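I've had sore shoulders all week and I blame the robot! Lindiwe and I have been teaching it to put a processor into a desktop computer, which means one of us works the remote control while the other makes tea and offers opinions. We did 18 goes yesterday (Lindiwe's were much smoother than mine, I'm sorry to say) and I still hold my breath every time the chip goes anywhere near the case.

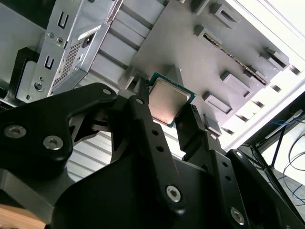 Processor in the gripper, with the open case behind.

Stellan wants 286 of these before he'll let it try alone, so we've a fair way to go yet. More biscuits needed, I think.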